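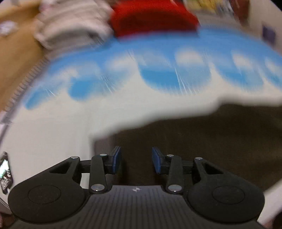 Blue rubber pads on a pair of black linkage fingers.

The report nobody would own up to

Month end at Flonham, a bit after six in the evening. Most of the lights off in accounts. Shufen Pan has two screens going and a bowl of cold noodles, and she's watching a job called AR_AGED_NEW_FINAL2 crawl through its second hour.

She didn't write it. Neither did anyone else on the floor, if you ask them. It runs, it locks a table the invoicing team needs, it spits out a file. The file goes to a folder. Who opens the folder? She spent most of April finding out.

Flonham sells plumbing fittings to the trade. Its finance system is Gretitell, installed back when the company had one warehouse and a fax machine, and bent out of shape ever since. Extra fields. Extra screens. And reports, piles of them, each one a favour somebody did for somebody in sales who wanted the columns the other way round.

"People think the system is slow," Pan says. "The system's fine. It's carrying all our old furniture."

I went to Navero to write about the upgrade, the big one, the move off the old server and on to the hosted version. Came back with a notebook full of reports instead. Fair enough. The upgrade was stuck behind them.

How it works, or did. Gretitell ships with a standard set. Anything on top is a custom report, meaning a query sitting straight on the database tables, written by whoever had the password that week. Fine until the tables change. The hosted version changes plenty of them. Customer addresses split out to their own table, tax codes get a start and end date, and the old stock ledger goes altogether. Every custom query that touches those has to be rewritten or dropped.

The consultants, a small firm called Zuccaro, quoted for rewriting the lot. Pan won't tell me the figure. She pulled a face, though.

So, an audit. Her idea, her job, on top of the job she already had.

First go was an email. List attached, please tick the ones you use. Everybody ticked everything. One manager ticked a report that had been failing with an error every night since before he joined.

Second go was better. She turned on the scheduler's logging and left it alone through a full month, close included. That told her what ran. It didn't tell her what got read, a different question and a more annoying one. For that she had to look at the folders, the last-opened dates, the mailboxes the PDFs landed in. One mailbox belonged to a bloke who'd retired. It was very nearly full.

Then the bit I liked. She started switching them off. Quietly, 10 at a time, with the definition saved so it could go back on in minutes. And waited for the phone.

The phone didn't ring much. From the first batch, 3 calls. One was from the loading dock, where a nightly list of back orders turned out to be the only thing telling the morning crew which pallets to leave near the door. It had never been on anybody's list of important reports. The dock wasn't on the email, either. Pan had it running again before the kettle boiled and walked down to say sorry.

"That was the one that scared me," she says. "Some boring little list. And I'd had it down as junk."

After that she changed the order. Walk round first, switch off second. Dock, counter, returns desk, the two people who do freight claims. She asked what was pinned to the wall and what got printed before lunch. Paper turned out to be a decent guide. If a report had coffee on it, it stayed.

When I visited, 50 reports had gone for good and 33 were down to be rebuilt. The rest sat in a column headed "ask again", and she wasn't keen to discuss that column.

The rebuilding has its own argument going. Zuccaro want everything done through the reporting layer, a set of approved views that the vendor promises to keep steady from release to release. Sensible. You lose a bit of speed and some of the odder joins, and in return the next upgrade doesn't break you. Accounts want to keep direct queries for close, because the views refresh on a timer and close doesn't wait for a timer. Both sides have a point, I think. Last I heard the aged debtors report was going direct, with a comment at the top naming who is responsible for it, and everything else through the views.

A name at the top. Seems a small thing. But go through the old queries and there's hardly a comment in them, and where there is one it's "temp fix" or a set of initials. Pan's new rule is a name, a department, and a date to look at it again. Miss the date and the scheduler drops the job to once a week, then not at all. She had to get that past the finance director, who has a few favourites of his own. It got through. He asked for a longer warning period and got it.

There's been grumbling. Sales lost a colour-coded margin sheet they were fond of, and one of the reps has rebuilt it in a spreadsheet from an export, so that's next year's problem starting up already. Pan knows about it. She's asked him for a copy.

And AR_AGED_NEW_FINAL2? Traced it in the end. It fed a second job, which fed a third, which filled in one cell on a monthly bank covenant form. The bank had stopped asking for that form two renewals ago. The whole chain is off now, though she's kept the code in a folder, just in case, and the invoicing team get thier table back at month end.

The night I was there it was still running. It finished at ten to eight. She checked the file size, wrote it on a sticky note, and went looking for her car keys.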